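Quick one, it's late and I have to be up early. March again, which means I'm doing the dinner thing again.

For anyone new: I try to have people over for supper every Friday in March. Started as a way of getting through the ugliest month of the year. Mud, no leaves, everybody sick of soup. So I cook (soup, usually) and whoever can come comes. This is year four and I keep meaning to write down how I do it, mostly for myself, becuase every February I've forgotten all of it.

So. Notes.

## Asking people

Ask late. I used to send invitations three weeks out like it was a wedding and people would say yes and then get weird about it as the day got closer. Now I text Wednesday night. "Soup Friday, 6:30, bring nothing." Half can't. Fine. The other half are thrilled because they had no plans and were going to eat cereal.

Don't do a group text. I did a group text the first year and it turned into forty messages about parking. One at a time. Takes me ten minutes on the bus.

Also I've stopped trying to balance the mix. Used to worry – will the work people talk to the choir people, is it mean to put two lawyers together. They sort it out. Put the loud one near the stove so they have a job.

Bring nothing means bring nothing, by the way, but people can't stand it and will turn up with a bottle or a bag of clementines. Take it, say thanks, put it out. I used to do a whole "oh you shouldn't have" routine that went on longer than the soup.

## The table

My table is round, and round is better for this. Had a long one in the old apartment, the one over on Wirkarus Street, and you always got two dinners, one at each end, with some poor person in the middle turning their head back and forth like tennis. With a round one there's one conversation, or three that keep merging. No head of the table so nobody has to sit at it.

It fits six. Nine if people like each other.

I do put a cloth on. I know. It's soup in the kitchen, who cares. But the checked one goes on and the evening is different from a Tuesday, I can't explain it better than that. It goes in the wash after and I don't iron it. The plain white linen one my aunt gave me came out exactly once and I spent the whole meal watching a glass of red wine.

Big plates go under the soup bowls. That was Theresia Egger's idea, from the first year, and I was snobby about it (chargers! in my kitchen!) but she was right, the bread has somewhere to go and the drips don't land on the cloth. Bowls can be plastic. Nothing shatters when somebody tells a story with their arms.
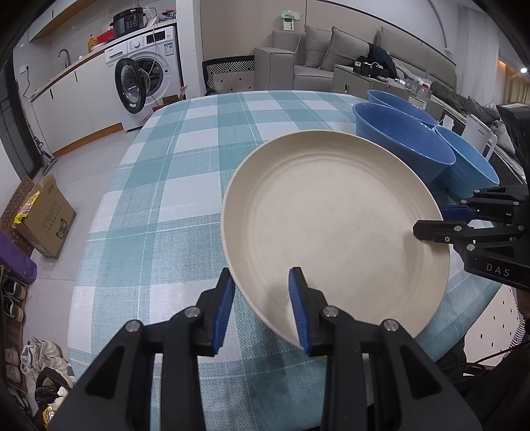
## What I cook

Same four things in rotation. I used to try something new each week and I was a wreck by the time the bell rang.

- **White bean and kale.** The default. Soak the beans Thursday night. If you forgot, canned, no one has ever known the difference and if they did they kept quiet. Parmesan rind in the pot if there is one.
- **Red lentil.** For when I get home late. Forty minutes start to finish. Lemon at the very end, more than you think, then a bit more.
- **Chicken and barley.** Make it the night before. It's a different soup on day two. Needs thinning, the barley drinks everything.
- **Potato leek.** Everyone's favorite and it costs nothing. Wash the leeks properly. Slice them first, then swish in a big bowl of water, then lift them out with your hands – don't pour or you just tip the grit back over them. Learned that with guests at the table, crunching politely.

Bread I buy. There was a sourdough year. We don't need to go into the sourdough year. I get two loaves from Frei on the way home, the seeded and the plain one, and there's never any left so maybe it should be three.

Salad only if somebody asks. Dessert is the clementines people brought.

Amounts: I plan on two bowls a person and that's about right, except for potato leek, where it's three. My pot is the old Gikar enamel one, from a yard sale, chipped on one handle, no idea how many quarts. I fill it up to the rivets and that's dinner for eight. If more people come I add stock and don't mention it.

## Timing

This is the part I forget every single year so here it is plainly.

Get home at 5. Put the onions on before taking off my coat. Really. If I sit down I'm done for. Then coat, then music, then chop whatever else. Everything in the pot by 5:40 and after that it doesn't need me.

Table by 6. I set it early even though I'm not sure yet who's coming, just big plates down, bowls off to one side, and people take what they need when they sit. The years I waited till they arrived, I had five guests all standing up offering to help and not one clear inch of counter.

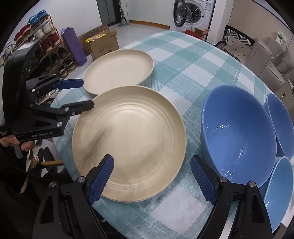 *Soup night, plates and bowls*

Then a shower if there's time. There's usually not time. Clean shirt.

First people at 6:30, last ones at 7:15, and we eat at 7 regardless. I used to hold dinner for the late ones and everyone filled up on bread. Now the late ones get a bowl when they walk in and they're happy with it. My brother-in-law has never once been on time and has never once gone hungry.

Things I don't clean beforehand: bedroom (door shut), the oven, windows, the shelf over the fridge. Things I do: bathroom sink, and a clean hand towel. That's the list. People look at a bathroom, they've got nothing else to do in there.

Lights – turn off the overhead one. Lamp in the corner, lamp on the counter. If you do nothing else from this post do that. Ten dollar lamp. Everybody looks better and talks more quietly, and you can't see the shelf over the fridge.

## What it costs

Somebody asked me last year and I had no clue, so I kept the receipts in an envelope. Whole month, everything, bread and beans and the chicken and the good olive oil I'd have bought anyway: $459. Which gave me a bit of a turn when I added it up! That does include wine, and wine was most of it. The soup part was tiny. This year I'm letting people bring the wine, they're dying to bring something, see above.

Could be done for a lot less. The two lentil nights together cost less than one person going out for a burger.

## When it goes badly

It does sometimes. Second year there was a night when only two people showed up and they'd had a fight in the car. We ate very fast. One time the smoke alarm went and I couldn't get it to stop and we all ended up on the landing with our bowls, which was kind of great actually, the downstairs neighbor came up to complain and stayed for seconds.

And there was the Skismont night. Skismont is a card game, somebody's cousin brought it, it has a rulebook like a phone book. Two hours in we hadn't finished setting it up. No games now. If people want to play something they can go in the other room, and there isn't one.

If someone's sad, let them dry dishes. I don't know why this works. Standing side by side looking at a sink, people will tell you things they'd never say across a table. Had one of the best talks of my life over a roasting pan.

## Cleaning up

Let them help, but only up to a point. Two people in the kitchen, max. At 9:30 I put the kettle on and that's the signal, tea means it's winding down and nobody has to look at their watch. By 10:15 they've gone. I leave the pot soaking and go to bed. The pot will be there on Saturday, it always is.

Leftovers go home with people in old yogurt tubs. Save the tubs from January on. I never get them back and I've stopped minding.

I was asking around last week whether to keep this up another year. I get tired, and there was a point this winter when I thought maybe every other week, or just skip it, who'd notice. 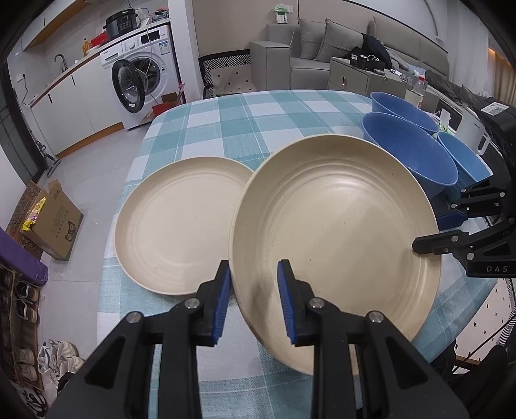
Theresia wrote back that she'd notice, and that every other week wouldn't work for her at all, since she'd never remember which week it was and would end up on my stairs with clementines and no supper. Keep it weekly and make it plainer, she said. Toast would do. She's had plenty of fancy dinners she can't remember and she could tell you what we ate the night of the smoke alarm (red lentil).

So, weekly. Plainer. Not toast though, I have some pride.

Okay what else. Buy more spoons, we were short agian. Salt at the end not the beginning if there's a cheese rind in there. Ask the new people from upstairs. Beans to soak, I'm going to go do that right now before I forget –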